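Our simulated flat at Bramemstead got its service on 2018-10-06, all 40 checks of it. The Avemel gripper model had its finger travel reset after three weeks of behaving like a stuck kitchen drawer, and the wrist views were lined up again.

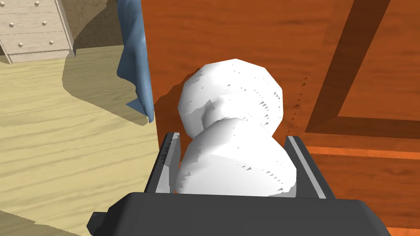
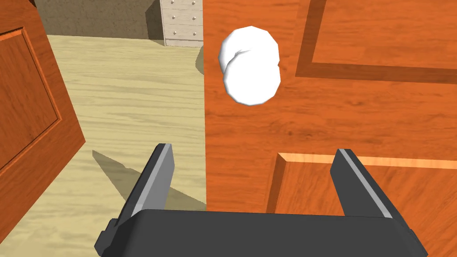
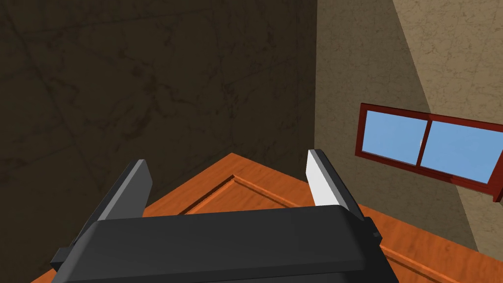
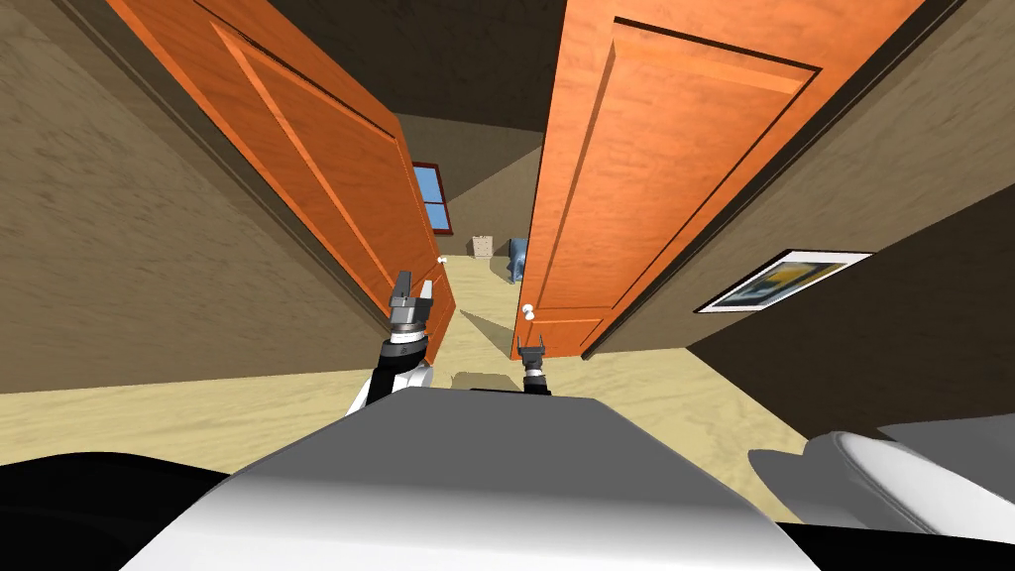

Gripper views from the rendered flat; the last one takes in both arms at the double doors.

Contact settings are next, in December. Anyone with a saved copy of the old finger file, please bin it. Skotlow, this means you.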